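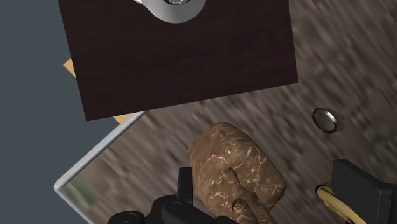 Figure 4.1 Dark wooden board with lighter material showing beneath its edge.

Chapter 4
Moisture and Movement in Solid Wood

Wood takes up water vapor from the air and gives it back until the two are in balance. The moisture content at which this exchange stops is called the equilibrium moisture content. It depends mainly on the relative humidity of the room and, to a lesser degree, on its temperature. A board brought from an unheated store into a heated shop in November will lose moisture for weeks, and it will shrink as it does so.

Shrinkage differs by direction. Along the grain it is small enough to ignore in most furniture work. Across the grain it is larger, and it is greater along the growth rings (tangential) than at right angles to them (radial). Flat-sawn boards therefore move more in width than quarter-sawn boards of the same species, and they are more likely to cup.

4.1 Movement in Table Tops

A top glued up from several boards moves as one wide board. If it is fixed rigidly to its frame, the stress must go somewhere -- usually into a split near the end grain or a failed joint. The fixing must hold the top down while letting it slide across the grain. Slotted screws, wooden buttons and metal clips all meet this need when correctly placed. 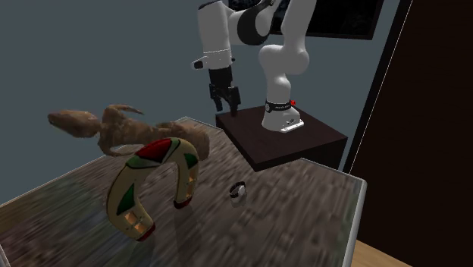
Figure 4.2 Wooden tabletop with a pedestal behind it.

Finish slows the exchange of moisture but does not stop it. A top finished on one face only will gain and lose water faster through the bare face, and the difference can bend it. Both faces should receive the same number of coats.

The worked problems in this chapter use shop records kept by Barbara Bielecka at the Zastimel joinery. The records cover 3 tops, each stored for 10 weeks before assembly. Readers should review the definition of fiber saturation point in Chapter 2 before starting.

After completing this chapter, the reader should be able to:

Define equilibrium moisture content.
Estimate the change in width of a flat-sawn or quarter-sawn board.
Select a fixing for a solid top and locate its slots.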